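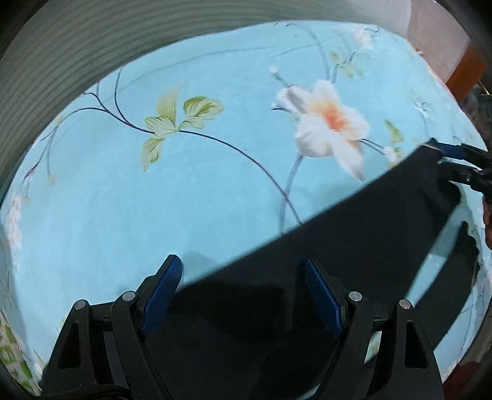

Is a laundry open day worth giving up a Saturday for? If you own more than one black shirt and have ever stacked them badly, it is, and the coffee is free until 9.

The Vondgate laundry sits behind the Cliltstead bus depot and opens its doors once a year. I paid nothing, signed a sheet, and was handed a hairnet that I wore for 30 minutes before learning it was only required near the presses.

The washing floor comes first and is mostly noise. The route then takes you past 172 lockers, with a recorded talk about each color of locker tag, and I can report that green means hotels. I will be carrying that around for the rest of my life.

The folding room is why people come. Beds stand in for tables, made up in whatever linen the place has retired from service. The one I ended up beside had a light blue sheet with a big white flower on it, ruffled petals and a peach-orange middle, with leaves wandering off on dark navy stems. It was a nicer sheet than any I sleep on. Black clothing went down on top of it, and I will say this for black on pale blue: you can see every edge, including the ones you got wrong.

The house method, called the Kneath fold for reasons lost to the company newsletter, has 3 steps. Lay the garment flat. Take it by the corners, never the middle. Fold toward yourself and stop fussing. I was good at the first step. My finished stack leaned like a fence after a storm, and a boy of maybe ten gave it a long, pitying look.

Lunch was a cheese roll from the Grindik van in the parking lot, which had run out of everything that wasn't a cheese roll. The shop by the exit sells retired sheets in bundles tied with string. You can't pick the pattern - they're very firm on that - so I went home with two in plain beige and a tea towel showing the building from its worse side.

Parking is free if you get there before the buses do. Bring earplugs for the washing floor, and skip the locker talk unless you have strong feelings about tags.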